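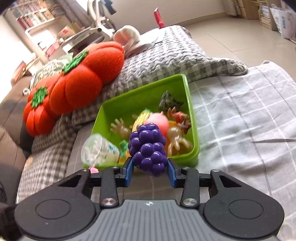

Losis Technical College, Department of Handling and Automation

Chapter 5
Loss of Grip

A gripper that closes on a smooth, rounded part may hold it at only a few points. In the Flistetham trials, 34 of 600 lifts ended in a dropped part. The fault log gave the cause as low finger force. Peltonen and Mäkelä later traced it to a worn hinge, which let one finger lag behind the other. The controller read the motor current as a firm grip and raised no alarm. This chapter covers finger wear, false grip signals and the checks required before a lift.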